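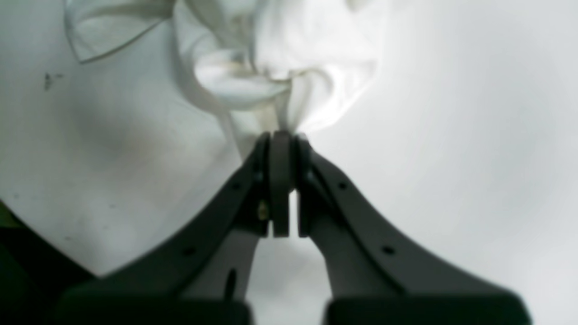 Automation in the Folding Room: What Changes for the Staff
Student project report, October 20, 2021

1. Background

Irnolico is a laundry and garment return company with one site in Pradulmont. It cleans, folds and packs clothing that customers send back to online stores. On a busy day up to 4000 items pass through the building. Washing and drying have been done by large machines for a long time. Folding has always been done by hand.

In February the company started testing robot arms on folding work, using a control program called Lam. My project looked at what this means for the people who fold. I did not measure how well the robots work, except where it affected the staff.

2. How I worked

I spent 7 shifts in the folding room and interviewed staff on both the day and evening crews. I also read the shift notes, 123 pages in all, and was allowed to quote from them without names.

3. The work itself

Cloth is hard for a machine. A box keeps its shape when it is picked up and a shirt does not. The arms have to find an edge or a bit of fabric they can pinch, lift it, lay it over and let go without dragging the rest along. T-shirts are the main test item. They arrive turned every possible way, with sleeves folded under and prints half hidden. 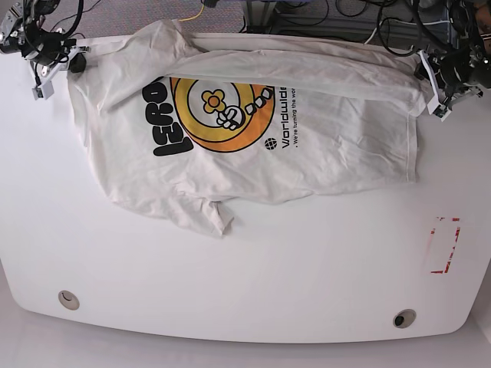

Does the robot replace the person at the folding table?
So far the person stays, but the job is different: more time goes to laying out items, watching and correcting, and less to folding.

4. What the staff said

Opinions were mixed. Several folders said their wrists and shoulders hurt less at the end of a shift. Others missed the rhythm of folding by hand and found watching more tiring than doing. One wrote in the shift notes: "I used to know how my day was going by the size of my pile. Now I wait."

Pay was the most common worry. The new tasks are not in the old job description, and at the time of my visits there was no pay grade for them. Training was the other one. The course from Claltunance, the firm that set up the system, lasted 2 days and was mostly about safety stops. Staff learned the rest from each other.

The evening crew was less positive than the day crew. They have no technician on site, so when an arm stops they fold by hand and are still expected to reach the same daily number.

5. Suggestions

Write the new tasks into the job description before more tables are changed over. Lower the daily number on shifts without a technician. Let staff switch between hand folding and robot tables during a shift, as the day crew already does informally.

6. Limits of this report

I only visited one site, and management chose which shifts I could attend. Two of the people I had hoped to interview had already moved to the packing area.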